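**Where Should the Snack Shelf Go? Our Report on Sharing One Set of White Cubbies**

By the storage group, Interior Planning II, Bolton Hall. Handed in June 9, 2024.

When our group first talked about a project, back in October, we wanted to redesign the whole student lounge at Roslow House. We had drawings and a mood board and a very long list of chairs! Our instructor, Laimutė Kalniņš, let us talk for a good while and then asked where people in the lounge would put down an apple. We had no answer, and so the chairs went away and the shelf became our project.

What we settled on was the plain white open cubby unit, the kind that has no doors and no backs to speak of in anyone's memory, because people simply see squares. We wanted to know whether one unit could serve as a place for fruit and small things carried in from the kitchen without turning into a dumping ground, the way the old bookcase had. 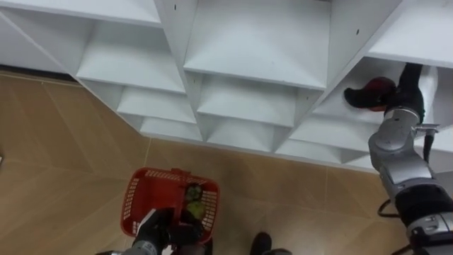

Our first lesson was about height. All of us had assumed that the lowest cubbies were the handy ones, and on paper they are, but a low cubby is looked into from above, and an adult standing close mostly sees the shelf over it. We asked 15 residents of Roslow House where they would leave a piece of fruit they meant to eat later that day. Eight of them picked a cubby above the knee, and a few told us that anything lower was "shoe territory," a phrase we ended up using for the rest of the year.

We also learned a good deal about white. It shows every crumb, and we came to like that about it. Residents wiped the cubbies down far more often than they ever wiped the brown bookcase, and Lachlan Tipoki, who kept our notes, wrote that he had never seen so much voluntary dusting in a dormitory.
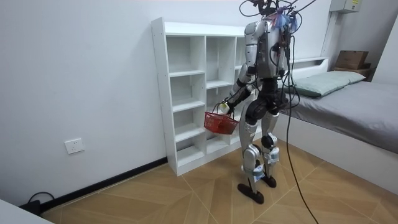
Then came the question of carrying. People rarely walk over with one thing. They come with a handful, put it all in the first opening they reach, and mean to sort it out later (we are just as guilty). A small basket with a handle helped more than any label we printed. You can hold it close to the shelf, take things in or out, and walk off with it again — the shelf never has to hold the overflow. We tried labels too, in the Zevitora style with little pictures, and residents were very polite about them and paid them no attention at all.

The part we argued over most was the rule of one kind of thing per cubby. It sounds wasteful, and half our group thought so until the end. Still, a piece of fruit with a cubby to itself gets noticed from across the room, and fruit that gets noticed gets eaten.

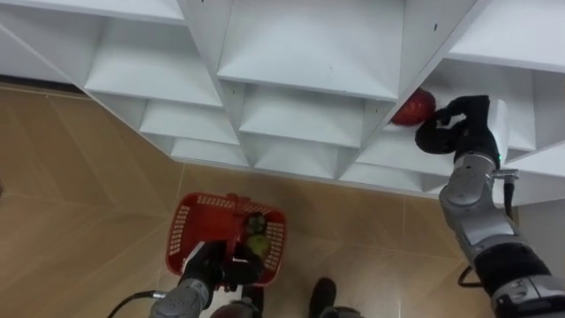 McPhee wrote in the margin of our draft, "I'd go along with this for fruit, but have you thought about who gives up a cubby in exam week? I would put two apples together and call it even." We thought that was fair, and we changed the rule to one kind of thing, any sensible amount.

On cost there is little to tell. Our whole budget was 80 dollars, nearly all of which went to baskets, cleaning cloths and the labels we have already confessed to. The shelf itself we had the use of for free.
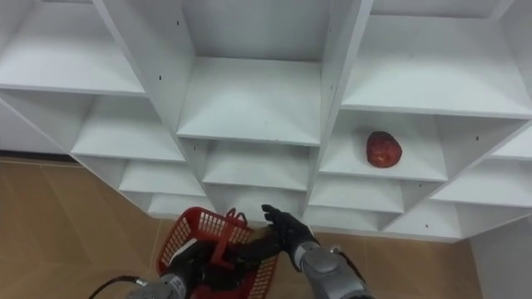 If another group takes this on next year, we would ask them to spend more time on the pin holes for the shelf supports. We left every board where it was, and we suspect that moving a few of them would have made room for taller things such as cereal boxes and water bottles. We would also ask them to talk to residents earlier than we did, and over food if at all possible, as people have much more to say about shelves when they are holding a sandwich.

Our thanks go to everyone at Roslow House who answered our questions, and to Laimutė for asking about the apple. The notes and floor sketches are in the blue binder in the Bolton Hall reading room, second drawer down.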